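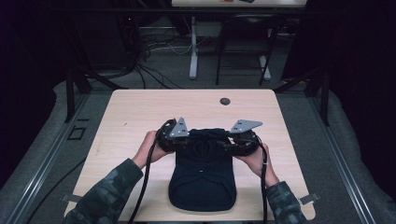
April 2019
By the night desk
Filed under: Short Fiction / Under 1,000 Characters

The tide gauge at Flurnholm reported every 98 seconds. It had done so since the Nishimura unit was bolted to the pier, and the operator at Plultow logged each value in a column headed LEVEL, MM.

At low water the column read 614. At high water it also read 614. The operator checked the float, the cable and the clock, in that order, and found no fault. The manual allowed a drift of 500 hours between calibrations. The last one had been in December – within limits.

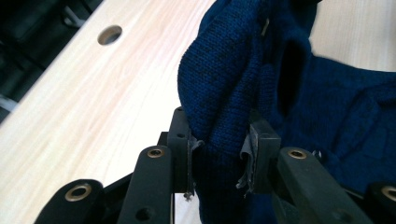
The operator requested a manual reading. The harbor at Flurnholm replied that the staff gauge agreed, and that the boats had not moved on their lines for two days. The operator entered this under REMARKS and asked whether the moon was visible.

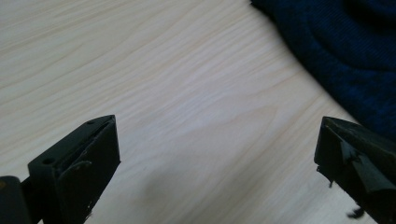
Zerken came on the line and said that the moon was not a parameter of the system, and that a steady reading needed no ticket. The operator closed the ticket. At the next interval the column read 600, and then, 98 seconds later, it read 600 again.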